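Compte rendu de la réunion du personnel d'entretien et d'étage - site Marchand
17 octobre 2021, salle du personnel

**Présents :** Thérèse Lavoie (gouvernante générale, préside), Nicanor Quezada (équipe du matin), Diane Sutherland (équipe du soir, déléguée), Theophilus Gyamfi (services techniques), Dwight Ross (Zollby, fournisseur, présent pour les points 1 à 3)

**Rédaction :** Diane Sutherland. Comme convenu la dernière fois, je note aussi les désaccords.

## 1. Approbation du compte rendu précédent

Approuvé avec une correction de Nicanor : il n'avait pas dit qu'il était « favorable à l'essai », il avait dit qu'il n'avait pas le choix. Corrigé dans la version affichée.

## 2. Point sur l'essai Wustaveo

M. Ross présente l'avancement. Le système Wustaveo (deux bras, deux mains à cinq doigts) travaille toujours sur les surfaces planes des salons : dégager ce qui traîne sur une table, prendre l'éponge, essuyer, reposer. Selon lui l'essai se déroule « dans les délais ». Thérèse demande quels délais, le calendrier distribué en début d'essai n'ayant jamais comporté de date de fin. M. Ross répond que la fin dépend des résultats.

Nicanor demande à voir les résultats. M. Ross cite un taux de réussite de 90 % sur les tâches de table. Discussion assez longue sur ce que recouvre ce chiffre. Il s'avère qu'une tâche est comptée comme réussie quand l'objet visé a été saisi et déplacé. L'état de la table ensuite n'entre pas dans le calcul. Theophilus fait remarquer que chez nous, une table où il reste des traces est une table à refaire, et que la fiche de contrôle des chambres ne prévoit pas de case « objet déplacé ».

M. Ross dit que le critère de propreté viendra dans une deuxième phase. Pas de date non plus pour celle-ci. 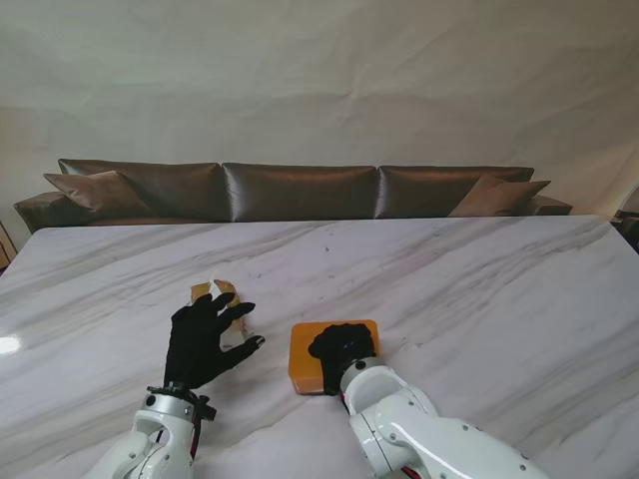
Nicanor revient sur la question du temps. Il a chronométré de son côté, avec son téléphone, ce que M. Ross ne conteste pas : une table basse de salon lui prend 100 secondes, essuyage et séchage compris. Le Wustaveo en a mis 200 pour le même type de table, sans le séchage. M. Ross répond que la vitesse est volontairement bridée pour des raisons de sécurité et que la comparaison est donc prématurée. Nicanor répond que c'est Zollby qui a fait la comparaison en premier, dans sa brochure.

Thérèse demande qu'on s'en tienne aux faits. Elle rappelle que la direction n'a pris aucune décision d'achat et que l'essai sert justement à savoir. Elle reconnaît que le mot « remplacement » figurait dans le premier courrier de la direction et qu'il a été retiré du second. Je lui demande si l'intention a été retirée avec le mot. Elle dit qu'elle posera la question par écrit.

## 3. Ce que l'essai change au travail de l'équipe

Point demandé par l'équipe du soir. J'ai lu les remarques recueillies auprès des collègues. Je les résume ici, le texte complet est au classeur.

**Préparation.** Quelqu'un doit passer avant le robot pour mettre l'éponge à portée, vérifier qu'il n'y a rien de fragile et pousser les fauteuils. Ce temps n'apparaît sur aucun planning. Les collègues le prennent sur leurs chambres. M. Ross indique que la préparation « a vocation à diminuer ». Theophilus demande si elle a diminué depuis le début. M. Ross n'a pas le chiffre avec lui.

**Reprise.** Quelqu'un doit repasser derrière. Sur le marbre en particulier, les traces se voient dès qu'il y a de la lumière rasante, et ce sont les clients du matin qui les signalent. Une réclamation a été inscrite au nom de la collègue de l'étage alors qu'elle n'avait pas touché à la table. Thérèse confirme qu'elle a fait retirer la mention et s'en excuse auprès de l'intéressée.

**Surveillance.** La consigne dit qu'une personne formée doit rester à portée de l'arrêt d'urgence pendant toute la marche. Dans les faits, c'est toujours l'un de nous. Nicanor : « On me dit que la machine me libère du temps, et je le passe à la regarder. » M. Ross précise que la surveillance n'est exigée que pendant l'essai. Je lui demande si Zollby s'engage par écrit à ce qu'elle ne le soit plus ensuite. Il va se renseigner.

**Gestes.** Les partisans de l'essai (il y en a, je le note par honnêteté, surtout parmi ceux qui ont mal au dos) espéraient qu'on commencerait par ce qui fait mal : les matelas, les baignoires, les chariots trop chargés. On a commencé par les tables. Personne dans l'équipe n'a jamais été arrêté à cause d'une table basse. M. Ross explique que la manipulation de petits objets souples ou froissés est un problème difficile et que les progrès y sont importants pour la suite. Theophilus est d'accord sur la difficulté. Il a trouvé les mains assez impressionnantes, techniquement, et il tient à ce que ce soit écrit. Il ajoute qu'un problème intéressant pour Zollby n'est pas forcément le nôtre.

Échange un peu vif entre Nicanor et M. Ross sur la question du tri. Un papier froissé sur une table de salon peut être un déchet ou le numéro de téléphone que le client cherchera le soir même. Nous avons une règle là-dessus : on ne jette rien d'écrit. M. Ross dit que le système peut être réglé pour tout mettre de côté. Nicanor demande qui videra le côté. Thérèse clôt l'échange.

M. Ross quitte la réunion à la fin de ce point.

## 4. Le précédent de Bulbridge

Thérèse a eu au téléphone son homologue de Bulbridge, où un essai du même genre est terminé. D'après ce qu'on lui a dit, il n'y a pas eu de licenciement. En revanche 3 départs n'ont pas été remplacés, et la machine est aujourd'hui au sous-sol. Je fais remarquer que les postes ne sont pas revenus quand la machine est descendue. Thérèse dit qu'il peut y avoir d'autres raisons, la fréquentation notamment, et qu'elle n'a qu'un seul son de cloche. C'est juste, mais je souhaite que l'information figure au compte rendu et que la direction nous dise ce qu'elle en pense.

Nicanor propose d'inviter quelqu'un de l'équipe de Bulbridge. Accord de tous, Thérèse se charge de demander l'autorisation.

## 5. Décisions

- Les temps de préparation, de surveillance et de reprise seront notés à part sur la feuille de service, dès la prochaine rotation. Theophilus prépare la feuille. Nicanor demande qu'elle tienne sur une page.
- Aucune réclamation portant sur une surface traitée par le Wustaveo ne sera inscrite au nom d'un membre du personnel.
- Zollby doit fournir par écrit : la définition exacte d'une tâche réussie, une date de fin d'essai et la position de l'entreprise sur la surveillance humaine après l'essai. M. Ross avait accepté le principe avant de partir, sauf pour la date de fin, qu'il doit voir avec sa hiérarchie.
- Thérèse transmet à la direction la question sur les postes, avec demande de réponse écrite.
- Proposition de l'équipe du soir de suspendre l'essai en attendant ces réponses : pas d'accord. Thérèse est contre, Theophilus s'abstient, Nicanor et moi sommes pour. L'essai continue donc, la décision revenant à la direction. Je demande que le partage des voix soit consigné.

## 6. Divers

Les chariots du deuxième ont toujours la même roue bloquée. Theophilus a commandé les pièces, le fournisseur n'a pas confirmé. Nicanor fait observer que la réparation des quatre roues coûterait moins cher qu'une matinée d'essai. Theophilus pense que c'est vrai mais ne veut pas s'avancer sans devis.

Gants taille S : en rupture, commande passée.

Le planning de janvier sera affiché avec la nouvelle feuille de service. Les demandes de congé sont à remettre à Thérèse, sur papier, pas par message.

Prochaine réunion : à fixer dès réception des réponses de Zollby. Si rien n'arrive, Thérèse convoque quand même.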